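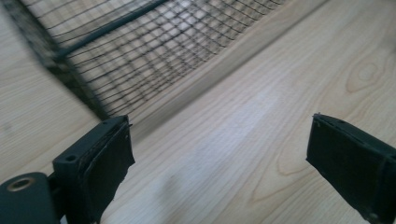 Part-time Stock and Returns Clerk, Kobzar Kitchen & Home

Location: Dallberg, in the shop and in the basement under the shop
Reports to: Khrystyna Sirko, store manager
Hours: 4 days a week, two of them early
Apply by: 8 August 2025

Kobzar sells things for the house. Baskets, colanders, drawer organizers, dish racks, hooks of every persuasion, and a line of egg timers that we ordered in a moment of optimism. We have one store, one stockroom and a website that mostly tells the truth about what we have in the stockroom. We would like it to tell the truth more often, and we are hiring a person to help with that.

The last clerk, Everaldo Rangel, left in May to study bookkeeping. He left us a labeling system that makes sense to him and a phone number we have promised to stop calling.

What you would be doing

Most mornings you will unpack deliveries, check them against the packing slip and find out which supplier has sent us lids without boxes this time. You'll put labels on things, put the things on shelves, and enter them in Naltus, our inventory program. Naltus is slow and has opinions about commas. You will get used to it, or you will at least stop talking to it out loud while customers are in the store.

After lunch there are returns. People bring back soap dishes for reasons that would fill a novel. You'll look the item over, decide if it can be sold again, and write down the reason given in the space provided, which holds 90 characters. "Did not suit the cat" fits nicely. Anything about a former husband usually needs a second line.

You will also:

Cover the register when Vira Kushnir is at lunch. She takes her full lunch and we admire her for it.
Pack web orders and carry them to the post office on the corner. Up to 500 go out in the month before the holidays. The rest of the year is calmer.
Help with the yearly stock count. Last year the computer said we owned 1221 napkin rings. We did not own 1221 napkin rings, and the search for them took most of a morning and a good part of a friendship.
Break down cardboard. There is a lot of cardboard.

What we are looking for

You can read a packing slip and notice when it is lying. You can lift a case of mixing bowls and get down a steep flight of stairs with it without making a noise that brings people running. You write numbers so that a 1 and a 7 are clearly different numbers. If a customer asks where the potato ricers are, you walk them over there. Pointing is for airports.

Retail or warehouse experience helps but we have trained people from scratch before, including Khrystyna, who came to us from a dental office. A second language is welcome. So is a driver's license, though the van is not something we would describe as a perk.

You do not need to be passionate about storage. We have met people who said they were passionate about storage and they did not last through the summer. Mild interest is fine.

What we offer

Hourly pay, which we will tell you on the phone before you spend a bus fare on coming to see us. Paid vacation. A schedule posted well ahead of time and seldom changed afterward. A staff discount that you will swear not to use much, and then you'll own three salad spinners like the rest of us. The break room has a window, a decent kettle and one good chair, and seniority applies to the chair.

The stockroom is cool in summer and also cool in winter. Bring a sweater.

How to apply

Send a resume and a few lines about yourself to Miroslava Kravchuk, care of the store, or hand them in at the register. A cover letter is optional. If you write one, please do not call us a dynamic team, as two of us have bad knees. Do tell us which mornings you can't work and when you could start.

We'll call everyone who applies, including the people we aren't going to hire. Interviews are held upstairs, take less than an hour and include one practical task with a box and a packing slip. There is no trick to it beyond the usual one, which is the lids.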